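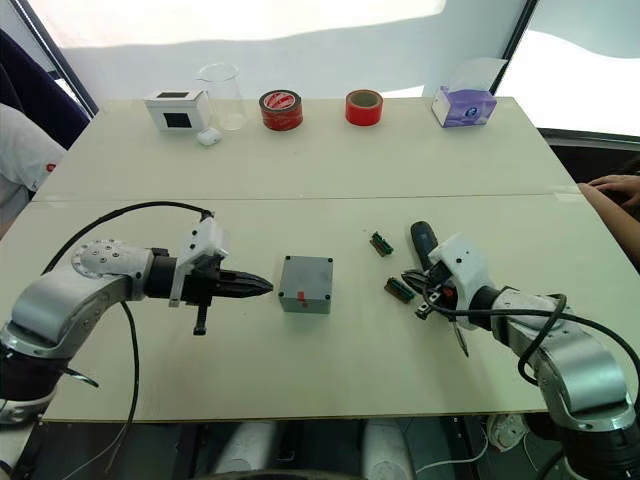
The Gray Boxes of Dilell: Opening and Closing

Gallery by Kwame Amegashie, January 2022

Dilell is a small project for measuring the temperature and the damp in old storage rooms. Every measuring point is one gray box with a small board inside, and we have 30 of them. In winter they come back to our workshop at Drunier, where each box is opened, cleaned, given a fresh battery and closed again. It is simple work, but it asks for patience, and I am happy that I can finally show a little of it on this page.

The lid is held with four black screws, one in each corner. We tried a box with clips in the first year. It was faster to open, but the clips became weak and dust came in, so we went back to screws and we have stayed with them.

A word about the screws. They are bought in bags of 1,000 from a shop in Nyarko, and I was surprised how quickly a bag becomes light. They roll, they fall between the floor boards, they travel home in pockets. I ask everybody to put them in a cup with a cover - please not a saucer, we have tried it. 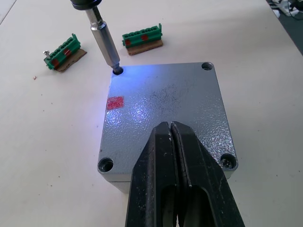 Driver bit in the upper left corner, Torx screw sitting deep in the lower right.

The holes in the lid are deep, and a short bit does not reach the screw well. With a long extension it is easier, but then a small angle at the top becomes a problem at the bottom. My advice is to start slowly and to let the bit find its place before you give it power. I also tighten all the corners only halfway first, going across from one to the opposite one, and after that I finish them in the same order. If you tighten one corner completely at the beginning, the lid can sit a little crooked and the seal does not close.

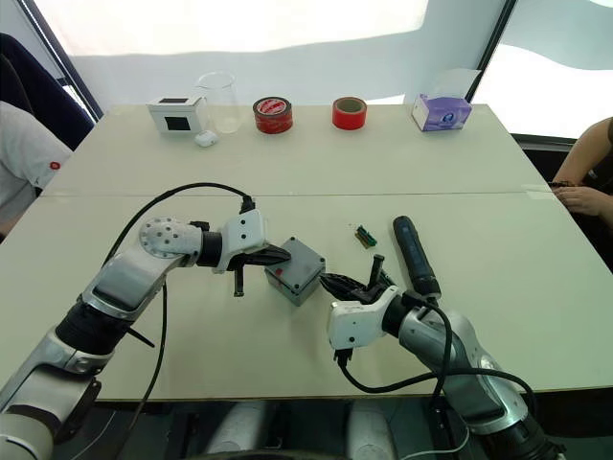 Keeping a work table in order is harder for me than the work itself. I learned the trade from my uncle at Modum, who wanted every tool back in its place before tea, and I still hear him when I leave something lying around. The middle of the table should belong to the box. The little green board with the yellow edge stays close to it, near the seam of the two tables, and the driver lies to the right. Things like the red tape, the glass beaker and the tissues have their row at the far edge. It is a good habit also for people who work in a small kitchen!

The next boxes go out again in February, nine of them to a cellar that we have not measured before. I will add more pictures when they are in place.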